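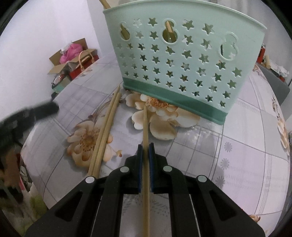
Farnwood Cell, Hand Gripper Upkeep
Minutes of the Tuesday meeting, November

Chair: Olga Bustamante
Also present: bench staff, parts store, one visitor from Sial
Start: 9:30 a.m.

1. Previous minutes
Accepted with one change. Item 4 should have said the Vudska unit went back on the bench before lunch, not after.

2. Gripper condition
The gripper was stripped and cleaned on Monday's late shift. The pivot caps came off without trouble. Two of the pins under them showed wear, and the one on the left outer joint was bad enough to replace. The others were greased and put back. Olga asked that the old pin be kept in a labeled bag until the parts order is settled.

The blue strips on the inner faces of the jaws were discussed at length. On thin round items such as chopsticks the grip depends almost entirely on the strips. The store has 13 pairs left. It was agreed to change both strips together every time, even if only one looks worn. The bench had been changing them singly and the jaws were closing off center.

Action: bench to write the new rule on the card inside the tool cabinet.

3. Jaw alignment
Present method is to close the jaws on a chopstick and look for a gap along either side. The Sial visitor asked whether a steel pin would be better. Bench replied that a chopstick is tapered and shows up a twist that a straight pin can hide. Both will be tried for a month and the results compared.

Alignment is to be checked at the start of each shift and after any strip change. The check is not to be skipped when the shift starts late.

4. Chopstick and basket task
The cell has logged 854 picks since the last service. Drops went up toward the end of that run, mostly with the stick held near its narrow tip. Pickups are to be made on the thicker part from now on.

There was some disagreement over the patterned tablecloth. The parts store would like a plain one, as sticks are harder to pick out against the flowers. Bench wants it left alone until the current run is finished so the numbers can be compared. Left alone for now.

5. Parts order
Fekby quoted 4 weeks for pins and 7 for linkages. Olga will order pins now. Linkages to be held over to the next budget, with the spare Vudska set as cover in the meantime. Store to confirm the Vudska set is complete, including screws.

6. Other business
The grease gun is still missing from the second drawer. Anyone who has it should return it.

The service log has been filled in with initials only. Full surnames from now on.

Meeting closed at 10:15 a.m. Next meeting same time in two weeks, in the bench room.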